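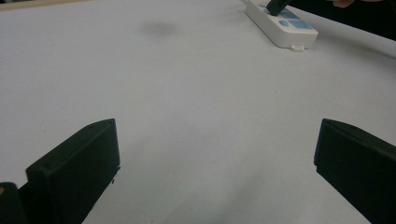 Fig. 4. The pale top, smooth and matt, with no grain showing.

Section 4: Fitting and looking after the top

By now you should have the Utby frame standing on its own four feet, with the cross rail done up finger tight and no more. If you've already gone round with the big key and tightened everything, go back and slacken it all off by half a turn. I did the same with my first one and had to start again with the top upside down on the rug.

The top is the same piece whether you bought the Hudance desk or the Clerance craft table. Only the legs differ. It's the pale finish, a soft white-grey, and it looks a bit different depending on where your light comes from, so don't panic if one end seems greyer than the other on a dull afternoon. Walk round to the other side before you decide it's marked!

What you need from the bag

The 18 short screws (the packet marked C)
The hex key you used in Section 3
A soft blanket or an old duvet cover
A pencil
A second pair of hands for steps 2 and 6

Putting it on

1. Spread the blanket on the floor and run your palm over it for staples, grit and stray screws. I mean it about the grit - one crumb of it will draw a line right across a matt surface.

2. Lift the top out of the box between you and lay it face down on the blanket. Leave the thin film on for now if yours came with it.

3. Turn the frame over and lower it on to the underside. The gap from the frame to the edge should be 59 mm at both short ends. Measure at the corners, then nudge it along until they agree. Draw round the feet of the brackets in pencil once you're happy.

4. Start every screw by hand before you tighten any of them. If one feels gritty or goes in at a slant, back it out and try again.

5. Tighten the corners first, working diagonally, then do the ones along the sides. Now you can go back and nip up the cross rail from Section 3.

CAUTION: Don't use a power driver here. The screws are only 15 mm long and they strip the holes very easily. A stripped hole can be packed with a matchstick and wood glue, but it never holds quite so well afterwards.

6. Turn the whole table over together, holding the frame and keeping your fingers clear of the lip of the top. Set it down on all four feet at once so you don't twist a leg.

7. Peel the film off slowly, low and flat to the surface. If it tears, start again from the opposite corner.

Checking it sits right

Crouch down so your eye is just above the tabletop and look along it towards a window. It's much the best way to spot a bow or a dent, and any dust or glue shows up too (you'll be amazed what you miss standing up). Then press on each corner in turn. If it rocks, adjust the foot at the low corner, a little at a time, and press again.

NOTE: A new top can settle over the first couple of weeks, particularly in a warm room. Leave it be and check the feet again before you start adding washers.

Everyday care

Wipe it with a barely damp cloth and dry it straight after. A drop of washing-up liquid is fine for tea rings and pencil smudges. For felt tip, try a white rubber first, then the washing-up liquid, then a bit of patience.

Please don't use cream cleaner, wire wool or those white foam blocks. They do get the mark off, but they leave a shiny patch behind that catches the light for ever more, and I've got one the size of a saucer on mine to prove it.

Put a mat under anything hot, and under a plant pot as well. Lift things when you move them about. Dragging a heavy lamp with a rough base is how most of the scratches happen, so a few felt pads are money well spent.

If you're adding the Lu clamp light, fold a scrap of cloth under the jaw before you do it up. Snug is enough. The clamp will leave a dent if you really lean on it.

Go on to Section 5 if you have the drawer kit. If you don't, skip to Section 6 for the cable tray.

Section last revised 19 August 2021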